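Gbeho Home Help
Ask Browse topics Top helpers Join Sign in

Home help > Decorating > Wallpaper > Small spaces

Busy animal wallpaper on three sides of a little worktop: mad or brilliant?

posted by teapot_and_trowel
December 2020 · 973 views · 18 comments

I have fallen head over heels for a wallpaper and I need somebody to either talk me out of it or tell me how to do it properly!

The spot is a small three-sided nook at the end of our landing. It has a back wall and two short side walls, with a worktop between them that I use for wrapping presents, repotting little plants, sewing on buttons and generally making a mess. At the moment it's all magnolia and it makes me feel like I'm waiting for the dentist. The paper I want is painted dogs, big ones and little ones, all over, from Indton. I ordered the sample and I've had it stuck up with tape for a fortnight and I smile every time I go past to the airing cupboard.

My worries, in no particular order:

The dogs are big. On the sample I get one whole dog and the back end of another. If I paper three narrow walls, am I going to end up with half a dog in every corner? Is there a clever way of deciding where to start?

My other half says it'll be "like being stared at while you do the wrapping". He may have a point. Should I do the back wall only and paint the sides?

What on earth do I do about the worktop? It's an old pine thing and rather orange. I'd happily cover it or swap it, but I don't know whether to go pale so it disappears or dark so it stands up to the walls. I like a marble look but I'm frightened of it being too much with the dogs.

And last one, will it wipe clean? I get compost on things. And glue. I once got glitter glue on the ceiling.

I've got two rolls on hold at the shop and they'll keep them for me until the end of the week. I've hung plain lining paper before and it stayed up, so I'm not a complete beginner, but I've never matched a pattern in my life. Any help very gratefully received, and I love seeing what other people have done, so please do show off!

Helpful to 41 people · Share · Save

hallway_heroine

DO IT. Life is too short for magnolia.

I had toucans in the downstairs loo for years and every single visitor came out grinning. I never got tired of them. I didn't match the pattern very well behind the door, and you'd have to be shut in there a long time to notice.

Can't help with the worktop, sorry, but I'd do all three sides! If you only do the back it'll look as if you ran out.

Helpful to 12 people · Share

plumbline_pat_and_paste

Lovely little job, this, and a very good size for learning pattern matching on. The drops are short so you aren't wrestling a great wet length of paper over your head. I hung paper for a living before my knees went and I still get excited about a nice small nook.

First thing is to find the repeat. It'll be on the label, or measure from one dog's nose to the same dog's nose further down the roll. Then look for whether it's a straight match or an offset one. Straight means every drop starts at the same place in the pattern. Offset means each drop is shifted down by half a repeat, and that's where people run out of paper, so check before you let those two rolls off hold. If it's offset with a big repeat, I'd get a third. Make sure all the rolls have the same batch number. A second batch can be a shade out and you'll see it the moment the light's on.

Start in the middle of the back wall. Not in the corner! Pick the dog you like best, the one with the nicest face, and hang your first drop so that he's where your eye falls when you're standing at the worktop. Mark a plumb line in pencil and hang to the line. Don't trust the corner, corners are never straight. Then work outwards both ways until you get to the sides.

At each internal corner, measure from the edge of your last drop to the corner at top, middle and bottom. Take the widest of those and add a whisker so it turns on to the side wall. Cut to that, hang it, brush it well in, then hang the offcut on the side wall to a fresh plumb line, overlapping that little turned bit. You will lose a sliver of dog. It can't be helped and it matters much less than you think it will. An ear goes missing or a tail gets a bit short. What you don't want is a drop hung off true to save the ear, as then the whole wall leans.

Accept now that some dogs will be chopped off along the top. It's better to have feet and backs vanishing at the top edge than heads vanishing behind the worktop, so when you're deciding on the height, stand there and look at the bottom half first.

Paste: read the roll. If it's paste-the-wall paper, use a ready-mixed tub. I like the Jevach one, it's thick and doesn't slither down the wall while you're climbing back up your steps. If it's paste-the-paper, give every drop the same soaking time, because one soaked longer will stretch longer and your dogs won't meet in the middle. Use a timer. Wipe the face of the paper as you go with a clean damp sponge and change the water often.

Size the wall first if it's bare plaster. If it's magnolia emulsion, wash it, let it dry properly, give it a light sand and wash the dust off. Turn the power off before you go near any sockets.

Come back and tell us how you get on!

Helpful to 100 people · Share · 6 comments

biscuit_tin_crafts

Ooh, I can join in with this one, as I've gone all in on dogs myself! Corgis, every one of them. I agree with the pro above about the hanging, so I'll stick to the worktop, the bits and bobs, and whether you'll feel stared at.

On the staring: yes, for the first few days, and then they become company. Mine mostly look thoroughly pleased to see me. I'd say look carefully at which way your dogs are facing, though. If they all gaze straight out it could be a bit much, but if the pattern has some side-on and some sitting and some looking up, your eye wanders about happily and it all feels much calmer than you'd expect from such a busy paper. Have a proper look at a full repeat on the roll before you buy. A sample can't tell you that.

I'd go for all three sides too. With only the back done you notice where the paper stops, and with the sides done as well it's a snug little world of its own.

On cleaning, check the label for the little wave symbols. One wave is spongeable, which means a gentle dab. Two or three waves and you can be a bit braver. Mine was spongeable only, so I put two thin coats of Ernia clear matt decorator's varnish along the bottom part, up to the height that splashes reach. Test it on an offcut first and leave it overnight, as some inks do run and you'd be heartbroken. It took the tiniest bit of brightness off and I've stopped noticing. Compost brushes off best once it's dry, so leave it be and resist the urge to rub. Glitter glue I can't promise you anything about!
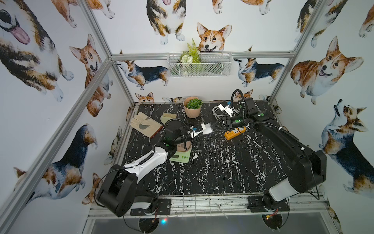
Worktops are where people lose their nerve, and I was dithering exactly like you between pale and dark. I'm so glad I went dark. Pale would have melted into the wall and the whole thing would have looked a bit nursery, lovely for a baby but not what I wanted. Black marble pattern with white veins streaking through it gives the corgis something solid to stand up against, and the white in the veins picks up their white fronts and paws. So marble and dogs are friends, I promise! The orange fur looks richer next to black as well. I'd keep everything else quiet: my wire basket is plain white mesh, fixed on the back wall, and the fern sprig in it is artificial, so there's no watering can dripping down the paper. One of the corgis peeks over the top of the basket from behind the fern and I am unreasonably fond of him. The succulent sits towards the back in a pale pink ribbed pot, and that's as much colour as I'd add. It's a soft pink, a bit like the tongues.

If you can't stretch to a new top, sticky-back vinyl will cover pine nicely, but you must sand it flat and fill the dents first or every knot shows through. Peel a hand's width of backing at a time and smooth from the middle out. I bought mine in a 200 cm length so there'd be no join. A hairdryer on low helps it round the front edge. Put a cutting mat down when you're using a craft knife, speaking as someone who didn't.

One more thing — plan where your basket or hooks are going before you paper, and put a little pin in the wall at each fixing point with the head snipped off. When you brush the paper over, the pin pokes through and you don't have to guess. And hold the basket up against a favourite dog first! It would be such a shame to cover the best face.

Please go and get your rolls, and get the third one if it's an offset match. I can't wait to see it.

Helpful to 64 people · Share · 5 comments

teapot_and_trowel replied:

Well, that's me told! I've rung Indton and it IS an offset match, so they've put a third roll aside from the same batch. Going dark on the worktop. My other half has been shown this page and has asked only that the biggest dog doesn't face the stairs. Off to wash the walls.

More in Small spaces · Report this page · Back to top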